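The alarm had been going for some time before Siu-ming Siu got to the end of the hall and hit the stop. Both arms locked where they were. The left one had a yellow cube in its fingers and did not drop it.

She wrote the time on the sheet and went to find Kenta Noguchi, who was eating noodles in the hallway.

"Mukis quit again," she said.

"Same place?"

"Same place. Third cube."

They had been in Faltbridge since the start of the month. The job was to get Mukis through 800 stacks without a person touching it, red then green then yellow, and after that Tamura would sign and everyone could go home. The best run so far was 17.

Kenta brought the noodles in with him and stood behind the red tape line. He did not cross it. In May of the year before, at the old building, he had crossed one with the power on, and two of his fingers still did not close all the way.

"Which arm tripped it?" he said.

"The log says right."

"The right one isn't doing anything."

"I know. The log says right." 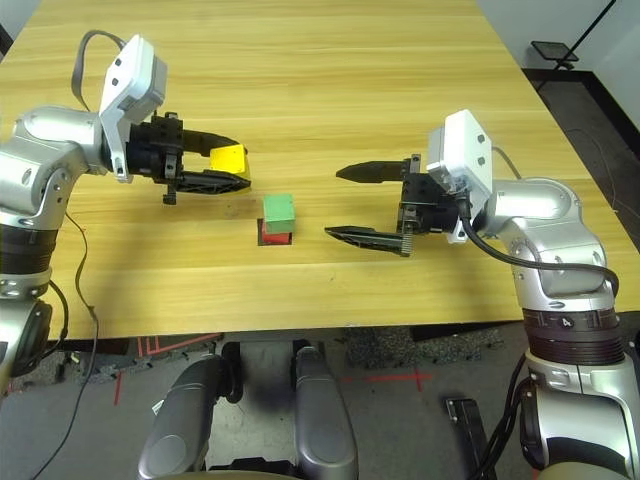
By Siu-ming's nephew, as told to him
Groltetti Stories, posted 3/30/20

She pulled up the log on the laptop and scrolled back. Line 2,958 was the fault. Force limit, right wrist. The right hand was open and had nothing in it, and the wrist said it was pushing against something hard.

"Zero it," Kenta said.

"I zeroed it this morning. I zeroed it after lunch."

"Then the sensor's bad."

"Then it's bad on the third cube and fine on the first two."

He thought about that and put the noodles down on a chair. She ran the right arm by itself at low speed, out and back, with the left one parked. No fault. She ran the left by itself. No fault. She ran them both and watched the number for the right wrist, and when the left arm came in with the yellow cube the number jumped.

"It's reading the other one," she said. "The channels are crossed."

"It would never have stacked two."

"Not crossed all the time. Only when they're both close in."

Kenta came up to the line and stopped. If the right wrist was getting the left one's numbers, then some of the time nothing was watching the left one at all. It could close on anything and keep closing. He looked at his hand, then put it in his pocket.

"How long has it been like that?" he said.

"The update was 24 days ago."

"And we've been reaching in to reset the cubes."

"Yes."

She shut the power off at the wall — the stop button would have been enough by the rules — and hung her tag on the switch. Kenta hung his next to it. Then she called Tamura and told them there would be no run tonight, and no, she did not have a date.

"They want to know if we can do it with one arm," she said, with her hand over the phone.

"Tell them no," Kenta said, and went back for his noodles.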